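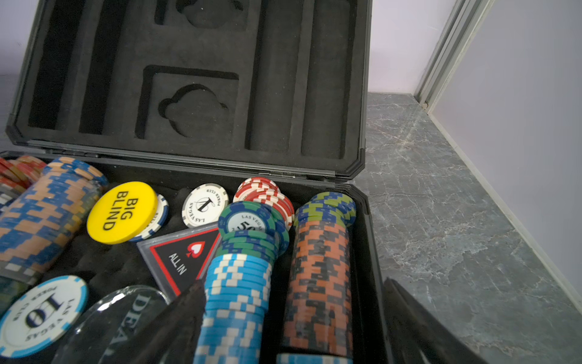
4.2 Open-day demonstration

The second set of observations comes from the open day held at the Ristholm site in February 2018. Visitors came through in small groups and stood in front of the cell while the two arms worked on a tabletop handling task. The task was built on a poker case because most people already know what one holds and how it should look when it is put away. The chips lie on their sides in foam slots, and the marker discs share a recess between the stacks. Thin, round parts in soft foam are hard for a parallel gripper, and a visitor can see why without being told.

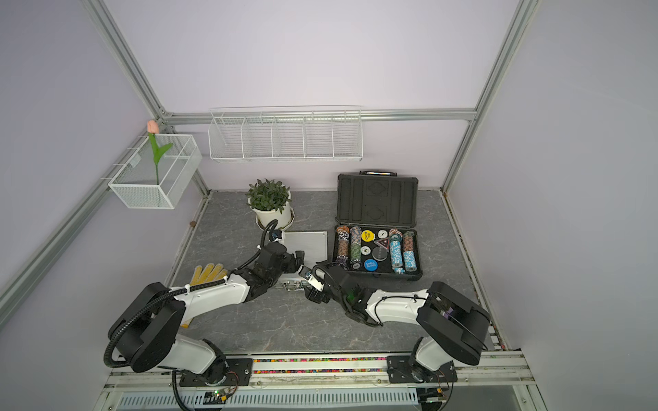 Each group saw the same short program. An operator introduced the cell, named the Zerkix control software, and then let the arms run. Visitors could ask for a pause at any time. We kept the household items in the cell during the visits, including the potted plant and the work glove, so that the arms had to share the floor with things that were not part of the task. The layout was not reset to fixed positions between groups - small changes were allowed and noted in the log.

Questions were written down by an observer standing to the side. They fell into 2 broad kinds: questions about the grip (how hard, how the fingers find the edge of a chip) and questions about the pair (which arm decides, what stops them from touching). The second kind was more common when the grippers came close together, as in Figure 3.
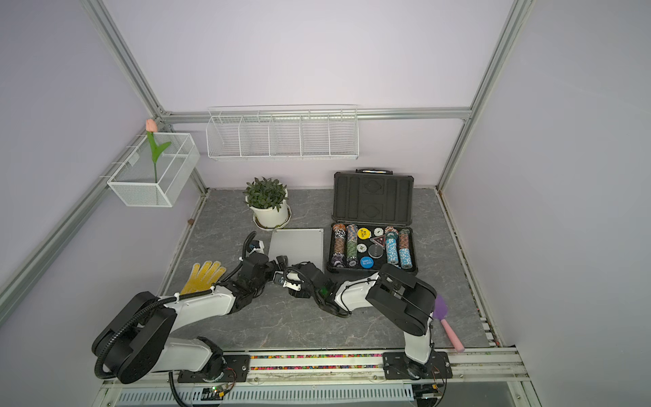

Figure 3. The two arms with their grippers together near the center of the cell. The open poker case is to the right of the plant.

Answers were given in plain terms, and the operator did not correct visitors who spoke of the arms as a left and right hand. The same wording had been used at the Hudanau visit in August, so the two logs can be compared directly. The coding of the questions is given in Section 4.3.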